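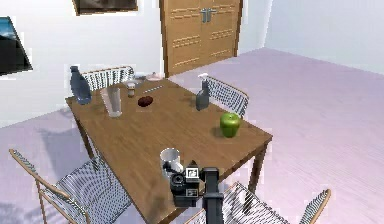

September, Friday, started 9.40

Dining room scene, clear-the-table task. Carrying on from the reset problem.

Aim for today was to find out whether the drop in success on the clutter set comes from the policy or from how we score it. Ashley Whitlock thinks scoring. I was leaning towards the policy, mainly the approach height.

Setup as before. Sirnero for the sim, Duvadden policy (the checkpoint after the lighting fix, not the newer one). Table and chairs fixed, objects placed from the seed list. The first target is always the mug at the near side, then whatever the instruction names. I ran 70 episodes on one seed list so that both scoring scripts see the same rollouts. Nothing retrained.

Old script: an object counts as picked if the gripper is closed and the object is above the table top by the set margin at the last step. New script (Ashley's): same margin, but it has to hold for 14 steps in a row at any point in the episode.

The old one throws away episodes where the arm lifts the mug properly, carries it and then puts it down before time runs out. It also passes a few where the mug is tipped up on its rim and the centre happens to be over the margin on the last step. I went through the disagreements by hand in the viewer. Ashley's script was right in nearly all of them. So she was right about the scoring, at least for the mug.

It doesn't explain everything. The spray bottle is still bad under both scripts. The gripper comes in low, touches the body and pushes it towards the edge of the table. With the apple in front of it the arm has less room on that side, and on a good share of the failures it clips the apple first and the apple rolls. I moved the apple across the table in the seed list and reran only the spray bottle episodes. Better, but the low approach is still there. I'd call that a policy fault and leave it on the list.

Glass: don't trust any numbers yet. The depth looks wrong through it and the grasp point jumps between frames. Won had the same thing on the kitchen scene and got round it by swapping in an opaque material for the depth pass only. Need to ask which branch that lives on. If it's the one I think it is, it won't merge cleanly with the marker tag changes.

Thin white thing near the far edge of the table: never gets picked in any episode. Reach is marginal out there so I've taken it off the target list and left it in as clutter.

Chairs. The elbow link touches the near right chair back in 4 episodes. Collisions with furniture are logged but don't end the episode, and I had forgotten that. Either we stop the episode or we report the contacts next to the success rate. I'd go for reporting. Stopping would make the new runs impossible to compare with the Tirel baseline.

12.15 Tried raising the pre-grasp height for the spray bottle. Up to 2 cm made no difference that I could see. Above that the fingers close on the nozzle and it slips out. Put it back to the default.

15.30 Reran the Tirel baseline rollouts through the new script. They go up as well, by less than ours. The gap is in the same direction as before, so the plot in the draft stays but the figures in the table all need replacing. Old script moved to the archive folder, please don't score anything with it.

To do
- opaque glass for the depth pass, ask Won
- contact count in the results file
- spray bottle: look at the training demos, check how many come in from above
- second seed list before anyone quotes a number from this one
- Ashley to check the hold length on the slower arm settings, 14 steps may be too strict there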